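# Good practice for robot-assisted PC teardown: what we wrote, what we kept

Project report, draft 3. October

We were asked to come up with a short rule set for the teardown cell in the Kilby lab. Not a safety standard, we're students. More like house rules so the next group doesn't start from zero. First version had way too many rules, most of them copied out of the arm manual. This is what survived.

Target task is drive removal. Desktop tower on its side, panel off, drive comes out in its caddy, goes somewhere safe. Sounds easy. The caddy is plastic and the bay isn't, so grip and angle matter more than speed.

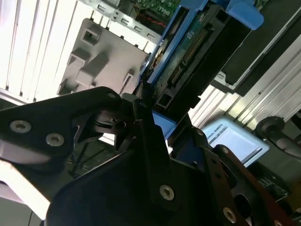
Hussam Nimri

## Rules for the grip

- Grip the caddy, never the board side of the drive. Gold contacts are off limits for fingers, metal or human.
- Check every screw on the finger plates before a session. Hex key lives in the Hemlow drawer, put it BACK.
- Jaw force limit is 30 on the controller scale. Don't raise it to fix a bad approach, fix the approach.
- If the drive tilts in the jaws, stop and re-grip. No dragging it straight.

The tilt rule got the most argument. Nour Khasawneh wanted a hard angle limit, I said we have no good way to measure it live. We left it as operator judgement, which I know is weak for a rule.

## Rules for the carry

Side wall of the case is the main hazard. Lift first, then sideways, and the caddy has to clear the rim before any travel. Loose power cables count as obstacles even when they look like they're out of the way. Also no hands over the case while the arm is enabled, no exceptions.

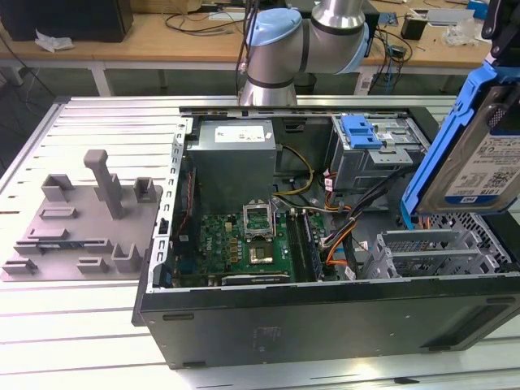
*Last changed: October, 4:40 pm*

## Logging

We logged 621 attempts total. 96 of them had to be thrown out becuase the operator didn't write down the start state, so we couldn't tell what rule was even being tested. Painful. Start state sheet is now required: tower position, which bays are full, latch up or down, where the fixture plate is.

Pranberg format for the log, one line per attempt. Stop events get their own line. A stop is not a fail, write it down anyway.

## Cell setup

- Tower flat on the slats, open side up, same corner mark every time
- Fixture plate stays left of the tower
- Arm cables: run the full path once at low speed with the gripper empty and watch for snags
- CPU socket open = nothing gets carried over it. go around

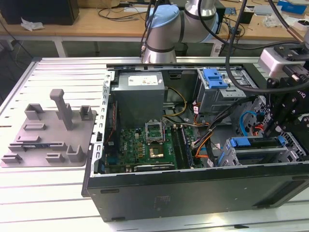
That last one costs time on every cycle and people will want to skip it. Don't. Going around adds a waypoint and that's all, the Nassar script already has it as an option.

## Still open

Cable check interval. Nour says every session, I'd say every 2,000 cycles plus any time the tower is swapped. We don't have the data to settle it. Also need a rule for stuck latches, right now it just says "stop and ask" and theres not always someone to ask.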